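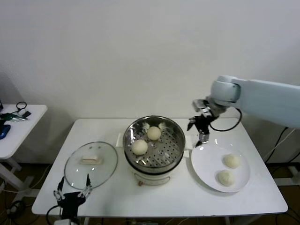 My mother-in-law, Ghizlane, has steamed buns every Wednesday for as long as I've known her, and she has firm views on who may lift them out. I am barely allowed. So when people ask me whether a robot could do it yet, I think of her kitchen first – and of her face, mostly.

I'd say we're closer than I would have guessed, and still a fair way off. A bun is a lovely, awful thing to pick up. It's soft and it marks easily, and it likes to cling to whatever it was cooked on. Squeeze a little too hard and you've left a dent for the whole table to see. Two buns still in the basket and two on the plate looks like a chore half done, and for a machine with metal fingers I reckon that's a respectable place to be.

What I'd want to know, before anybody tries to sell me one, is how it manages in August with the windows fogged, the bench crowded and a grandchild pulling at the tea towel. My friend Torbjørn Åberg, who spent 15 years on the packing line at Maddocks, tells me the lifting was always the easy part of his job. The hard part was noticing when something had gone a bit funny, and knowing whether to fuss over it. I'd happily give a machine the washing up tomorrow, mind you. Ghizlane can keep the tongs.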